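Ticket 200: Socket finder reports a pose for the wrong rectangle
Component: perception / socket_pose
Opened by: Jairo Apaza
Assigned to: Tove Bergmann
Site: Kirkilcombe bench
Opened: 8/15/20

Summary

The CPU insert task stops at the approach check. The planner, Patrício, refuses the goal with "target outside socket region," and for once Patrício is right. The goal sits on the memory slots. The detector gives it a confidence I would be proud to have about anything.

Wrist view for reference. Socket is upper left, slots below and to the right of it.

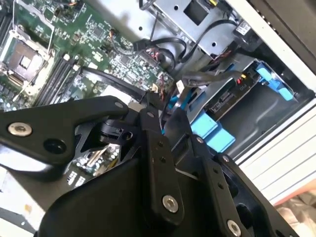
Steps to reproduce

1. Load the tower profile in Biltero.
2. Run socket_pose on the wrist stream.
3. Watch it pick the slots.
4. Repeat until tired. I stopped at 50 runs, 4 of them correct.

Comments

Munther Khasawneh: Is the retention bracket open? The model from January only knows closed ones. Also check the fixed camera, which has the whole case plus the tray with the CPU in its pocket.

Jairo Apaza: Open. Fixed view attached.
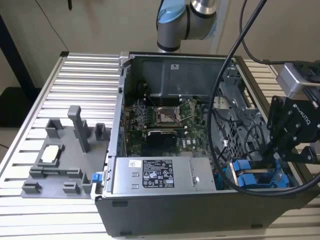
Diagnosis

Tove Bergmann: Two bugs, sharing an apartment. The template really is closed-bracket only, so an open socket scores badly. Then the fallback takes the largest dark rectangle near the board, and a computer is mostly dark rectangles. On the fixed camera it likes the graphics card.

Turning off the fallback gets me "no socket found," a big improvement in manners. I added an open-bracket template and set the match threshold to 65. Branch is up.

Custódio Mota: Please mask the cable too. It loops right over the board.

Tove Bergmann: Masked. The mask is ugly and I'd like that on record.
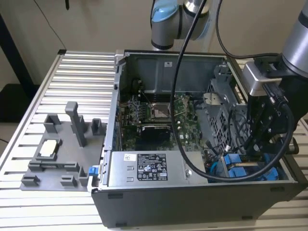 Fixed camera, second view. Bracket up, CPU in the tray, cable over the motherboard.

Arnaldo Rebelo: Reviewed. Can the fallback be deleted instead of commented out? The Rascombe config still calls it by name.

Tove Bergmann: Then Rascombe gets its own ticket.

Status: fix in review, fallback off by default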